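# Irthorpe fruit set: gallery page

This page belongs to the Irthorpe part of our study on grasp teaching in homes. We ask one question: if a person shows a picking task with hand-held grippers, in normal rooms with normal light, can a policy learn from it how wide to open before it touches the object? Fruit is good for this question, because the sizes are so different and the surface is never the same twice.

The method is simple to repeat. One session has 15 demonstrations from one bowl. Between sessions we move the bowl, mix the fruit again and change the order of picking. We do not clean up the room for the recording. In our first study, at Drendthorpe, we used a plain gray table and one lamp, and the policy became very good at the plain gray table. When Renu Jaiswal tested it in a real kitchen, it closed the fingers too early on almost everything larger than an orange.

For Irthorpe we collected 150 demonstrations, all in bedrooms and living rooms. Of these, 100 went into training and the rest were kept for checking. Renu did the labeling of finger width by hand for the first sessions, and later with a small script which she wrote in November. The script is slow but it makes fewer mistakes than I do.

What we found until now:

- With the home recordings, the policy opened to a suitable width in about 70 percent of the test grasps. The Drendthorpe policy was clearly lower on the same fruit.
- Small round fruit at the bottom of the bowl is still the most difficult. The fingers often push it to the wall of the bowl and then lose it.
- Patterned cloth under the bowl did not disturb the result as much as we expected. Strong light from a window did - we are still looking at this.
- Bruised or spotted fruit made no difference that we can measure.

The same recordings were also processed with the Poltaveck settings, where the opening speed is limited. The grasps look calmer, but the width error is nearly the same, so we went back to the normal speed. The Magnusson comparison is not finished, and I will add its numbers when Renu has checked the labels a second time.

## Large fruit

The pomelo is the widest object in the set and it needs the two fingers on opposite sides, close to the middle. We count a lift as good when the fruit is free of the bowl and the other pieces stay inside. If the fingers sit too high, the rind slides between the pads, and for this reason we ask for a slow closing and a short wait before the lift.

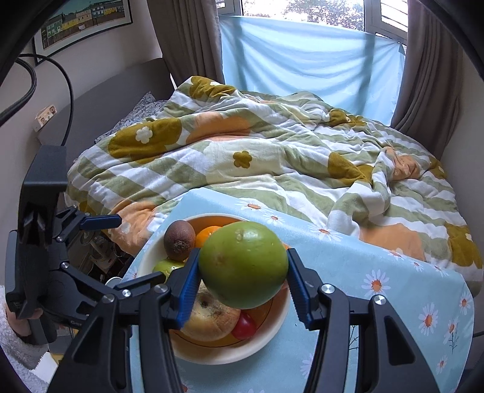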